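In defense of the fly swatter

I own a fly swatter, and I would like to say a few kind words for it. It hangs on a nail inside the pantry door, where my mother's hung, and from May until the first cold nights it comes off that nail more often than the can opener does. My neighbor Hortensia Medina thinks this is barbaric. She has an electric bug zapper on her porch, a big humming thing with a purple light, and on a still August evening I can hear it from my kitchen sink with the window shut.

I've tried the other ways, I really have. I hung up sticky ribbons one summer and caught my own hair (twice, and the second time I had company). I bought a plug-in from Grikard that was supposed to drive flies off with a sound too high for people to hear, and the flies sat on it. Then came a spray that smelled like a bus station and said on the back to leave the room for two hours, right when I had a pie to get into the oven. After all that I went down to the hardware store on a Saturday morning and paid less than I'd pay for a cup of coffee.

What I love about a swatter is how little there is to it. You have a flat head with holes so the air slips through, a handle long enough to keep you at a decent distance, and, if the maker had any sense, a hole at the end so you can hang it up.

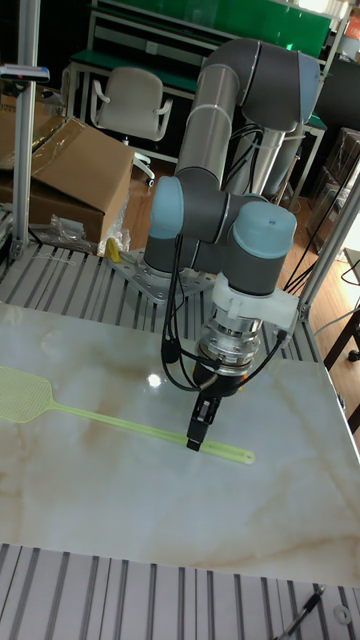 I feel strongly about that hanging hole. A swatter that lives in a drawer might as well live in another county, for all the good it does you when a fly is walking across the butter. You want it on a nail or a hook, always the same one, low enough that you can reach it without taking your eyes off the fly. I also prefer a light color – a pale green or a yellow – so that when one of the grandchildren carries it off to the yard I can find it in the grass before the mower does.

Hortensia says a swatter is unsanitary, and I'll grant her that it needs washing. Mine gets hot water and dish soap in the utility sink, and it never goes near the counter where I roll out dough. She also says it takes patience, as though that were a mark against it. I don't mind standing still in my own kitchen for a minute with the radio low, waiting for a fly to make up its mind. Some afternoons it's the only minute I stand still.

She's coming for supper next week and bringing the corn. I plan to leave the back door open for the breeze, and the swatter will be on its nail.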